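Ticket 615: Subtitles drift out of time during second half of film
Opened by: Tzu-hsuan Chang
Site: Stellham, screen 2
Status: Solved, waiting for one more full screening

What happens

We are showing the horror film Gritorska in March, in the original language with English subtitles. In our test screening the first part was fine. After the reel change mark in the middle, the subtitles began to come too early. At the end of the film they were almost 6 seconds ahead of the voices. In a horror film this is very bad. The audience reads "he is behind the door" while the door is still closed, and the whole scare is gone.

The picture and the sound stay together. Only the subtitles move. I played the same film two times and the result was the same both times.

What I tried before opening the ticket

I restarted the player and loaded the film again. No change.
I played a different subtitled film, an old ghost story from our own library. It was correct until the credits.
I moved the subtitle offset by hand in the menu. It makes the end better but then the beginning is wrong.

From these tests I think the player is healthy and the problem is inside the subtitle file. But I am not sure, so I would like somebody to confirm it before I write to the distributor.

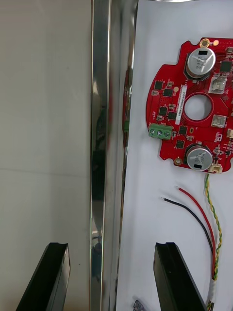
Wing-sze Pan: I agree with you that it is the file. If the player clock was bad, your ghost story would drift too. Please check the frame rate written in the subtitle file and compare it with the film. Also please tell me if the drift grows slowly or if it jumps. These are two different faults.

Tzu-hsuan Chang: Thank you. I watched again from the middle and wrote down the times. It jumps. Before the scene in the boat shed every line is on time. The first line after the boat shed is already early by the full amount, and it stays the same until the end. I am sorry that I wrote "began to come" in my first message, it was not exact. The frame rate is the same in both files.

Wing-sze Pan: Then it is a cut. Somebody made the subtitles for a shorter version of the film. Sigrun Solberg at Mullthorpe showed Gritorska last season, I will ask her which version they had.

Sigrun Solberg: We had the festival version. In that one the boat shed scene finishes when the lamp goes out. In the later version the director kept a few more seconds of darkness with only breathing on the sound track. I find it the best moment of the film, but there is no dialogue in it, so a person making subtitles could easily miss that it is there.

Steps to repair

1. Keep a copy of the original subtitle file in the folder of this ticket. Do not write over it.

2. Find the last line before the boat shed darkness. For us it is line 101. All lines up to this one stay as they are.

3. Select everything after it and move it later by 6 seconds. Save with a new name.

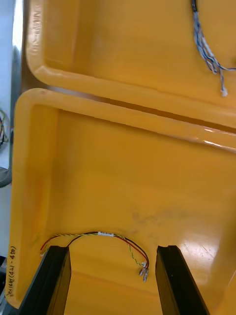 4. Load the new file and watch the film from line 101 until the end credits, with sound. Check also the song near the end, where two people speak over the music.

Result

I did the four steps at Stellham this evening, starting at 23:00 after the last show. All lines after the boat shed are now on time. The song is good too. The distributor has been informed and Chin-lung Man will upload a corrected file for the other cinemas. I will close the ticket after the first public screening.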